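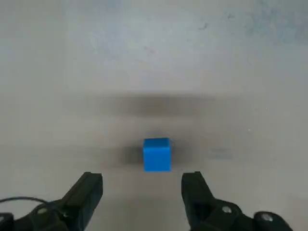 Does a plain pale tabletop make a small colored block easier to find than a patterned one does?
Less than we were told it would. Color did most of the work in our trials, and the light over the table did more than the tabletop.

Project report, Design and Perception elective, Asbridge
Written by Denise Lambert, with measurements by Nektarios Pappas

Why we did this

The course handout says that a plain light surface is "the best background for sorting small objects." It gives no source. I went looking for one and found three teaching guides that repeat the sentence almost word for word, which made me trust it less. Nektarios was more willing to believe it, so we agreed that he would run the timing and I would write it up. We also agreed that either of us could strike a sentence the other couldn't back up. He struck four of mine.

The question matters if you're setting up a work table for kids, or for anyone who sorts small parts. Plenty of advice says to buy a special mat. The Karamanlidis guide, which our course uses, recommends a mat in pale gray and then says nothing on how the gray was picked.

What we used

Small cubes with rounded edges, in blue, gray, tan and white. A pale gray tabletop, used and a bit blotchy, with scuffs we couldn't scrub out. A patterned oilcloth to lay over it for the second half. One ceiling light, and a desk lamp that could be moved.

We wanted a spotless table for the first half and didn't get one. I complained about this at the time and now think it helped, as very few people sort things on a perfect surface.

How it went

There were 19 people in the trials, all students from the Enulau building. Each person faced away, one cube was set down, and on a signal they turned and touched it. Nektarios ran the stopwatch. Every person did the same set of cubes on both surfaces, with the light changed halfway through. Half of them started on the oilcloth so that practice wouldn't favor one side.

A thumb on a stopwatch is a poor instrument for something this quick. We knew that going in. Small differences in our table of times should be ignored, and I have ignored them here even where they agreed with me.

What we saw

Blue was found fast on everything. On the pale table it was so quick that Nektarios suspected people were starting to turn before the signal, and for two people he was probably right, so we threw those runs out. On the oilcloth blue was a little slower, but within the range I just said to ignore.

Gray was the slow one, and it was slow on the plain table. People looked straight past it. With the lamp set low, the cube threw a longer shadow and the times came down, which suggests they were finding the shadow first and the cube second. Several of them told us so without being asked. On the oilcloth the gray cube did better than it had on the plain table, and that is the result that goes against the handout.

White was mixed. Under the ceiling light it did fine. With the lamp moved in, people hesitated. Tan landed in the middle on both surfaces and I have nothing interesting to say about it.

One thing we didn't plan for: soft shadows from the person's own arms. When someone leaned over the table, a wide gray smudge came with them, and for the gray cube this was a real nuisance. Moving the lamp to the far side made it better for some people and worse for others. We ran out of time to sort that out.

What I don't believe yet

I don't believe our own ranking of tan and white. I also don't think one oilcloth can stand in for "patterned surfaces." Ours had large shapes on it, and a fine speckle might have hidden everything but the blue.

Nektarios thinks I'm too hard on the handout. His view is that "plain and light" is decent advice if the objects are bright, and most toy blocks are. Fine - but then the advice should say so, and it should mention the lamp.

If we did it again

We'd use a video recording for the timing, two oilcloths with different patterns, and more than one cube on the table at once. Ilo, the other group in our section, tried a crowded table and got much longer times, though they used bigger blocks, so the two projects can't be compared directly.

The full list of times is in the class folder, with the discarded runs left in and marked.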